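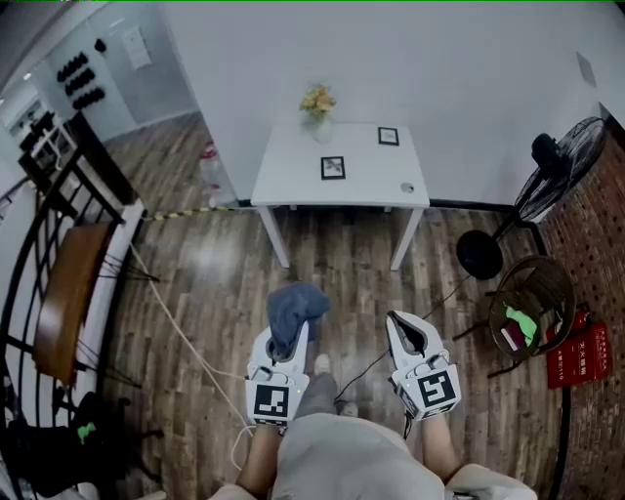 Side table against the white wall, with the flowers, frames, fan and basket.

Print this page | E-mail this page

Wurkham House Residents' Forum
Board: Shared Rooms and Furnishings
Thread: Dusting and arrangement of the small white table

Last updated: July 24, 2023

Posted by: G_Penry (Board Moderator)

Residents are invited to comment on the care of the small white table in the ground floor sitting room. Three matters have been raised with me in writing. The first is whether the table top should be dusted with a dry cloth or a damp one. The second is whether the framed pictures should continue to lie on the table or be hung on the white wall behind it. The third is the position of the wicker basket and its stand in relation to the standing fan.

Members are asked to keep to these matters. Questions about the kitchen cupboards should be placed in the separate thread.

Gwion Penry

Posted by: glenys.parri

I wish to record my support for the dry cloth. The dark blue-grey one does very well for the purpose and should be shaken out of doors after use. A damp cloth leaves marks on a white surface, particularly near the legs of the vase, if I may call them that; I mean the foot of the vase, where it meets the table. The vase should be lifted and not slid.

With regard to the flowers, these are artificial and must on no account be given water. I mention it as water was found in the vase in November.

Glenys Parri

Posted by: D_Gittins

I am unable to agree with the previous contribution. A dry cloth moves dust from the table to the floor, and the gaps between the planks are then more difficult to clean than the table ever was. I would propose a cloth that has been wetted and thoroughly wrung out, followed by a second pass with a dry one. I have cared for a similar table at home in this manner without any marking whatsoever.

I do agree about lifting the vase.

On the second matter, I would ask that the frames be hung. The one with the black border lies near the front of the table, where it collects dust on its whole face. The other, towards the back, is little better placed. There is a good expanse of plain wall available, and two hooks would be sufficient.

Delyth Gittins

Posted by: sioned_g

May I ask whether hooks are permitted? My understanding was that the white walls in the shared rooms were to be left undrilled following the repainting, and that the brick was not to be drilled at all. If that is still the position, the frames might instead be stood upright against the wall at the back of the table. This would leave the front clear for a cup or a book.

I should also like to raise the cables. The yellow-and-black striped one to the left of the table is easily seen against the floor. The thin black one on the right is much less so on the darker planks, and I would be glad if both it and the white one could be taken along the skirting where their length allows.

Sioned Griffiths

Posted by: G_Penry (Board Moderator)

In reply to the above, the house rules on fixings are unchanged. Adhesive strips may be used on painted walls with prior consent. Drilling is not permitted in either the painted walls or the brickwork. Consent for strips may be requested through the office, quoting reference 2579.

The point concerning cables is accepted as relevant to this thread.

Posted by: N_Kandpal

I should like to address the third matter, which has so far been overlooked.

The basket stands in front of the fan. When the fan is in use, I consider that the air should have a clear path into the room, and a woven basket on a metal stand is bound to interfere with it to some degree. It would be preferable to move the basket and stand to the left of the table. I measured the space required last week and found that 900 millimetres would be ample, including room to pass with a vacuum cleaner.

I would further suggest that the basket be emptied and wiped once a month. Woven wicker holds a great deal of dust, and a soft brush is more effective on it than any cloth, wet or dry. The green cloth should be taken out and laundered separately.

Narendra Kandpal

Posted by: glenys.parri

I must object to the basket being moved to the left. That is the side of the doorway, and residents coming through with a tray will not be looking at floor level. A bottle with a red cap is standing on the floor on that side as it is, and I would ask its owner to put it away. Adding a basket would make matters worse.

The fan is the lighter article and should be the one to move. Its base is round and it can be carried by the pole without difficulty, provided that it has been unplugged beforehand.

Posted by: N_Kandpal

I accept the point about the doorway. I do not accept that the fan should be moved. It is well placed beside the brick wall, and from there it serves the greater part of the room. Would members consider placing the basket beneath the table? I have not measured the clearance between the legs and would be grateful if a resident on the ground floor could do so.

Posted by: D_Gittins

Beneath the table would be acceptable to me, although the stand may prove too tall. The basket could in that case be used without it.

I would add that the fan's cage also requires dusting. It should be done with the fan unplugged and with a brush, for the reasons Mr Kandpal has given in respect of the wicker. I maintain my view on the damp cloth for the table.

Posted by: glenys.parri

And I maintain mine.

Posted by: sioned_g

I am content with either cloth, provided that it is a clean one. I shall measure beneath the table this evening and post the figure in this thread. I shall also write to the office regarding the adhesive strips, as upright frames may be knocked over when the fan is running.

Posted by: G_Penry (Board Moderator)

I thank members for their contributions. The position is as follows. The vase is to be lifted when the table is dusted. The bottle is to be removed from the floor by its owner. The basket remains where it is until Ms Griffiths has reported her measurement. The question of the cloth is not settled, and members may continue to write on it here.

The thread remains open.

Print this page | E-mail this page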